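Putting everything for the Helbridge charity walk in one thread, as people keep asking me the same things by message. I'll pin it.

1/ What it is
A sponsored walk in aid of the Trerkonside Hospice day room. You can do the short loop or the long one. Both start and finish at the Helbridge sports hall, in May, same as last year. Walkers set off at 10am. Runners go at 9:30 so they're clear of the narrow bits before the rest of us get there.

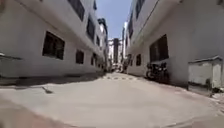 2/ Signing up
Online sign-up is open now and closes when we reach 597 places. That number comes from the hall's limit and we can't go over it. Adults pay at sign-up. Under 12s are free but they still need a number, so please add them to your form. If you signed up before the form was fixed, you may not have had an email back. Send me your name and I'll check the list.

3/ Money
Last year's walk raised $3,361 after costs. That paid for the new recliners and part of the heating work in the day room. The rest of the heating bill is what we're raising for this time. Stetik is matching the first 182 entries, fee for fee. Thank you to Dinesh Annamalai at their office, who set that up and is also doing the long loop.
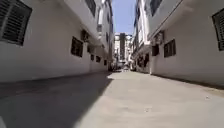
White walls and a bit of blue sky.

4/ Sponsor forms
Paper forms are at the library desk and the Trindade bakery. If you'd rather have an online page, the link is in my profile. Please write full names and zip codes on the paper ones. Last year I had a whole sheet that just said "Mom" and "Mom's friend" and I had to call people.

5/ Kids
The short loop is fine for most kids over five. It has two road crossings, both with marshals. Strollers are OK on the short loop. They are not OK on the long one, there are steps after the second water stop and no way around them. Any child under 12 has to walk with an adult who is also signed up.
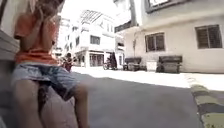
6/ Parking
The hall lot is for marshals and anyone with a disability permit. Everyone else should use the school field, which opens at 8. Please don't park outside the bakery. They open early and they need the space for deliveries.

7/ Dogs
Yes, on a leash. Bring bags. Water bowls will be at both stops.

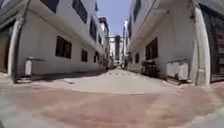

Back to the start times for a second, as I got a question while I was typing this. If you're running but want to stay with a friend who is walking, go at 10 with the walkers. Your number works for either. We just need you to check in at the desk first.

8/ Still needed
Marshals for the long loop, late morning shift. You get a vest, a chair and lunch. I also need someone with a truck to bring back the tables once it's over.

9/ T-shirts
We ordered 100 and they go to the first 100 people at the check-in desk. Sizes are mixed. I can't hold one for anybody, sorry.

10/ Weather
We walk in rain. If there's lightning we hold everyone at the hall until it passes. Any change goes up on this account by 7am.

Adding: yes, there will be tea.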